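Kolla Two-Arm Sorting Table: Set-Up and Care Guide
Section 10. When a packet is dropped, pinched or stuck between the arms

Sooner or later every table has a bad pick, and if yours has just had one, please don't feel you have set it up wrong. Soft, shiny packets are among the hardest things we ask the Kolla to handle, and the Sorkska control program will usually stop with fault 166 (grip not confirmed) before anything gets torn.

The fault comes up most often when a packet lies right against glossy plastic. The wrist camera then has a hard time telling wrapper from background, and a finger may press on the packet when it ought to be closing around it.

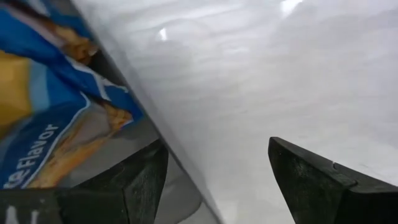

Wrist camera view: printed wrapper against a glossy white surface, with the left finger over the wrapper.

CAUTION: Never reach between the fingers while the arms have power. An arm that looks perfectly still may only be waiting for its next command.

To clear fault 166:

1. Press Hold on the Sorkska screen and wait until both arms have stopped.

2. Look at the wrist view for each arm before you touch anything. Make a note of which finger is on the packet, as you'll want that later if you write to us.

3. If a packet is being held, choose Open Slowly, and let it drop onto the table or into a bin. Please don't tug at it.

4. Switch off arm power at the stand, then lift out any loose plastic and smooth down the packets that are left.

5. Check the finger tips for scuffs and wipe them with a dry cloth.

6. Switch the power back on and run one pick at low speed.

The other trouble spot is the handover, when one arm holds a packet out and the second comes in from the opposite side to meet it.
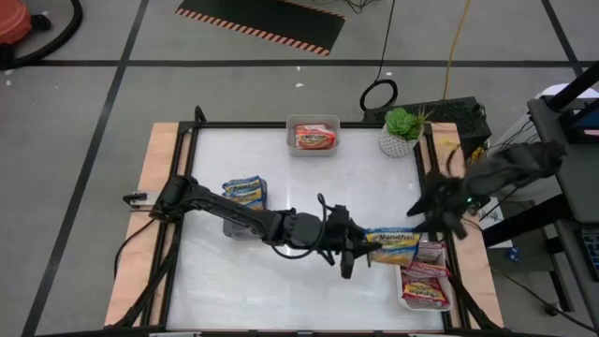 If both arms close at the same moment you may get fault 166 on each of them, and it's important to open only one. Open the arm that arrived second, move it back by hand-jog until it is well clear, and then deal with the first as in step 3. Opening both together drops the packet wherever it happens to be.

NOTE: Bins filled above the rim make all of this more likely. Take a few packets off the top and try again. If the fault returns 3 times in a row, leave the table switched off and send us your log from the Bovside folder.

Was this page helpful? 3 comments | Share

We use cookies to remember your language and table model. Accept | Settings

Contact Kolla Support | Copyright Kolla | Back to top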